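Search this site Search

Pomare Student Robotics Program
Frequently Asked Questions
Reading time: 2 minutes

Who may enroll?
The program is open to all registered students in their second year or above. Prior experience with robots is not required. Students should be comfortable writing short programs and reading error logs.

Is there a fee?
Tuition is covered by the school. Each team receives an allowance of 2000 simulation hours per term. Teams that use their full allowance may apply to Tanko Ugwu for an extension.

How are teams formed?
Students may register in pairs or ask to be placed. Changes to a team must be approved by the course coordinator, Adaeze Afolabi, before the first graded task.

What software is used?
All coursework is completed in Prirkadel, the program's simulator. Accounts are issued at the September orientation and remain active until the end of the academic year.

What does the tabletop assignment involve?
Teams program two arms that share one table. The objects supplied for the exercise include a plate and a small tray, and each team submits its code with a written plan stating which arm is responsible for each object.

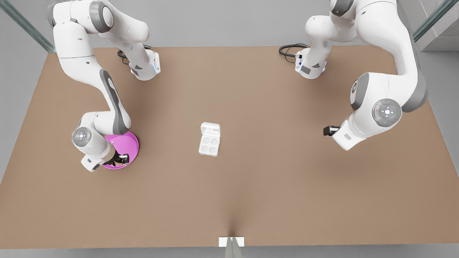
Plans are returned with comments before the graded run. A team may revise its plan once. Runs in which the arms collide receive no credit for that attempt, although the remaining attempts are not affected.

May students enter the Grorkance competition?
Yes. Entry is optional and does not affect the course grade. Teams must have passed the tabletop assignment.

Whom should I contact about an absence?
Please write to Kiều Ung at the program office.

Contact the program office | © Pomare Student Robotics Program | Last updated 2/16/23 | Back to top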